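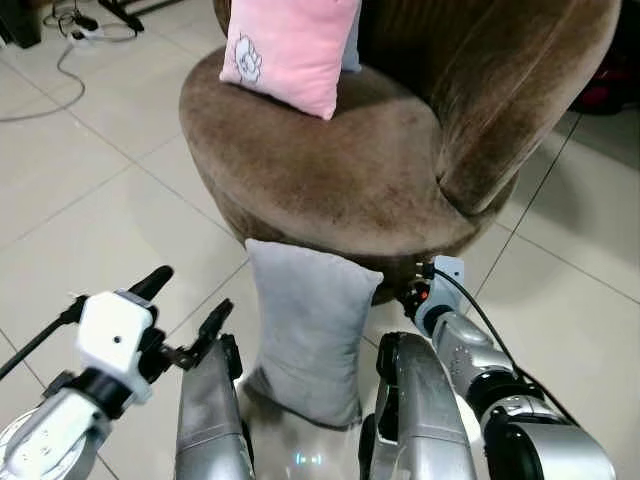
A customer who wrote to us in July asked whether velvet that has been sat on will ever look even again, and added that the marks on the seat of her own tub chair had worried her until she stroked them with a dry hand and saw them move. The enquiry is one that our service desk receives often, and the answer is given under Care of the pile, further down this page.

Manton Tub Chair
Supplied by Nekska Seating
Brown velvet

Overview

The Manton is a compact tub chair for living rooms, waiting areas, reading corners and guest bedrooms. It has a curved back, a round seat and a thick, rolled front edge. The chair is supplied fully assembled and upholstered, and no tools are required on delivery.

The brown velvet changes tone according to the direction in which the pile lies. Areas brushed one way appear taupe, and areas brushed the other way appear a deeper brown. Customers who require a surface of one uniform shade should consider the Manton in flat weave, which is listed separately.

Vertical creases in the fabric of the backrest are to be expected where a cover follows a tight curve. They do not indicate a fault in the cover or in the padding beneath it, and they are not grounds for replacement under the guarantee.

Product details

Product number: 1058
Range: Manton
Style: tub chair, fixed seat
Cover: velvet, brown
Maximum user weight: 120 kg
Assembly: none
Guarantee: 3 years, frame and seat
Cushions: sold separately

Using cushions with the chair

The seat of the Manton is fixed and is padded to be used without additional cushions. Many customers nevertheless add one or two, either to support the lower back or to bring in a second colour. Pink, pale blue and grey all sit well against the brown.

A small cushion should be stood against the backrest. Because the back is curved, a square cushion will settle more securely when turned so that one corner points down towards the seat. It may be placed a little to one side if the person using the chair prefers to rest an arm there.

A rectangular cushion with rounded corners is better suited to the lower back. It should be set lengthways and pushed well in, so that the depth of the seat is kept. A cushion left near the rolled front edge is liable to slide forward, and should be moved back before the chair is used.

We advise against more than two cushions at one time. The seat becomes shallow, and the pile behind the cushions remains pressed for long periods.

The following are available from Nekska and may be added to the same order:

Floso cushion, small, plain or embroidered. Cover removable.
Floso cushion, rectangular, suede-feel finish. Cover removable.
Lungu throw, single. Suitable for folding over the back of the chair.

Embroidered Floso covers should be turned inside out before washing. Covers with a suede-feel finish may show faint wrinkles after storage; these normally relax when the cushion has been shaken and left standing overnight.

Care of the pile

Marks left on velvet by sitting, leaning or the weight of a cushion are called pressure marks. They appear as lighter or darker patches and are most noticeable on the seat and at the top of the backrest. In most cases the pile has been flattened and has not been worn away.

To lift the pile, use a soft, dry clothes brush and work in short strokes from the back of the seat to the front. Brush the backrest from top to bottom. Where a mark remains, hold a garment steamer a hand's width from the surface for a few seconds, allow the fabric to dry completely, and brush again. The steamer must not touch the velvet.

Remove cushions once a week and vacuum the seat with the upholstery attachment on low power. Particular attention should be given to the join between the seat and the backrest, where crumbs and small articles collect. Throws and cloths pushed down behind a cushion should be taken out at the same time.

Spillages should be blotted at once with a clean white cloth. Do not rub. Do not use bleach, solvent or washing-up liquid. The chair cover is not removable and must not be soaked.

Placing the chair

The Manton may be used on carpet, wood, stone or tile. On tiled floors we recommend felt pads, which are included in the delivery bag. Each foot should stand wholly on a tile where possible. A chair that rocks across a grout line should be moved slightly before any pad is added or removed.

Keep the chair out of strong direct sunlight and at least one metre from any open fire or heater. Lift the chair when moving it. Dragging puts strain on the feet and may scratch the floor.

Delivery and returns

Delivery is made to a ground-floor room of your choice. The charge for delivery to upper floors is 95 and is payable at the time of ordering. Deliveries to outlying areas leave our warehouse on Thursday only.

Please check the width of doorways and stairs before placing an order. Unused chairs may be returned in their original wrapping. Cushions may be returned if the inner bag is unopened.

Fabric samples are sent free of charge on request. As the shade of velvet varies with the light, samples should be viewed in the room in which the chair will stand, by day and again in the evening.

Related products

Manton Tub Chair, flat weave
Manton Footstool, velvet
Lungu Throw, double
Felt pads, replacement set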